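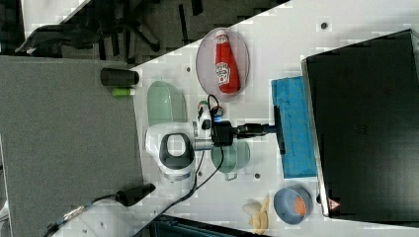 Plikarer 新闻稿：Urio 桌面机械臂夹爪“松不开”，我们暂停发货并推送 1088 版固件

打印本页 | 用电子邮件发送
最后更新：7月

（Braltamton）先把要紧的说了：如果你手里有一台 Urio，并且装的是 1088 之前的固件，请先别让它在有人伸手的桌面上跑“按压”和“擦拭”两类动作。升级完再用，升级办法在后面。

我在 Plikarer 负责 Urio 这条产品线，这篇稿子是我自己写的，写得啰嗦一点，请编辑朋友们随便删。

出了什么问题

Urio 平时干的都是厨房桌面上的小活儿：夹海绵、挪杯子、把香蕉放进碗里、扶一扶倒下的瓶子。海绵是我们最爱用的测试物，软，便宜，压坏了不心疼。毛病偏偏就出在海绵上。六月底，Braltamton 实验室里一台样机往下按一块蓝色海绵，程序已经发了“抬起”，手指却还在往下使劲，过了一会儿才松。当时在场的同事以为是自己写错了脚本（我也这么以为，还挺不客气地让人家回去查了一遍代码，在这里道个歉）。

脚本没错。我们又试了几台，同样的情况陆续冒出来。按硬东西，比如马克杯的杯沿，几乎不发生；按又软又有弹性的东西，就容易中招。

原因我尽量讲简单。夹爪里的力反馈数据要先经过 Gellau 通信模块，再到主控。接触面很软的时候，读数变化慢，模块会把连续几条差不多的数据当成重复内容合并掉，主控于是一直等着“新”读数，等不到就维持上一个力。正常情况下，超过 100 毫秒没有新数据，手臂就该自己停下来卸力。可是我们的超时计时器把合并过的数据也算成了“收到”，这道保险就没起作用。合并逻辑在模块里，计时器的错在我们自己的固件里，后面这一条我们认，没什么好推的。

影响范围

受影响的 Urio 一共 600 台，全部是今年交付的桌面款。到发稿时为止，我们没有收到人员受伤的报告。收到的反馈里有压扁的海绵，还有一个被捏出裂纹的塑料杯。不过夹手的风险是真的，软软的手指头和海绵在传感器看来差别并不大，所以我们按安全问题来处理，没有放进普通的缺陷清单里慢慢排队。

发货已经停了。仓库里的机器会刷好新固件再出门，等着收货的朋友要多等几天，真的对不住！

1088 版改了什么

超时计时器现在只认带新序号的读数，合并数据一概不算。断了新读数，手臂先卸力，再停住，最后在控制台里报错，需要人手动确认才会继续。另外“按压”动作的默认力上限调低了，擦桌子会显得没那么卖力，我自己试的时候也嫌它有点软绵绵的，先这样吧，等我们把新的上限验证完再往回调。

新固件在实验室里连续跑了 4000 次海绵按压，没有再出现延迟松开。硬质杯子、碗和瓶子也都重新测过。长时间连续运行的测试还在做，结果出来会补在这个页面上。

怎么升级

1. 把夹爪清空，手臂回到原位，桌面上的杂物挪远一点。
2. 按下急停，检查腕部到底座的线缆有没有被压住或者绊着。
3. 松开急停，打开控制台，选“固件”，再选 1088，点“安装”。
4. 重启以后找一块海绵，跑一遍自带的“松开检查”。整个过程手别伸进去。

第四步要是没通过，请断电，不要反复重试，直接联系 Plikarer 售后。我们会换夹爪总成，来回运费我们出。控制台连不上网的用户可以申请离线安装包，学校和实验室一次要好几份也没问题。

还有一件事顺便提一下：急停按钮一直是有效的，它直接切断电机供电，不经过 Gellau 模块。新固件装好之前，如果机器必须开着，请让按钮待在伸手就够得着的地方，别埋在一堆线和工具下面（说的就是我自己的桌子）。

媒体和用户联系

媒体朋友想看测试记录，或者想来 Braltamton 实验室看升级前后的对比，给 Plikarer 新闻邮箱写信就行。用户请走售后通道，标题里写上“Urio 松开”，会排到前面处理。

打印本页 | 用电子邮件发送
站内搜索 请输入关键词 搜索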